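My Year of Reading Out Loud

I joined the Mumholm reading circle in August, mostly because Riku Higuchi promised me biscuits. We read one short novel a month, aloud, taking turns – and yes, doing the voices!
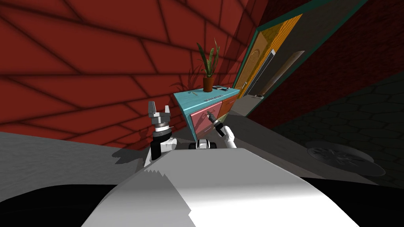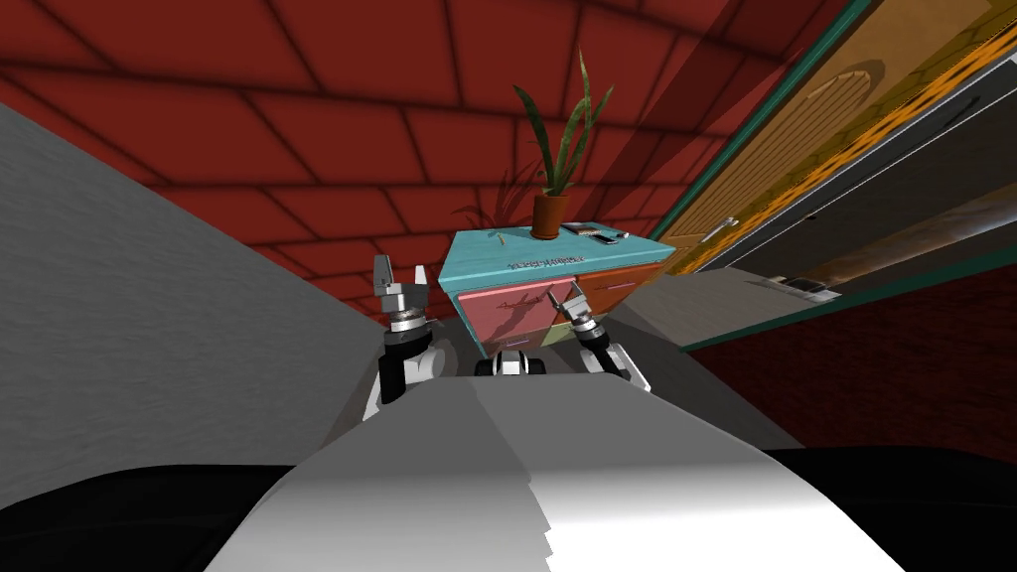

Slow pages, good company

Our latest was a ferry story set in Morikawa, 172 pages, and it took us three evenings. I'd have raced through it alone (and forgotten it by Friday). Hậu Lưu read the storm chapter so quietly that we all leaned in. Next up is a ghost story, and I've bagged the landlady.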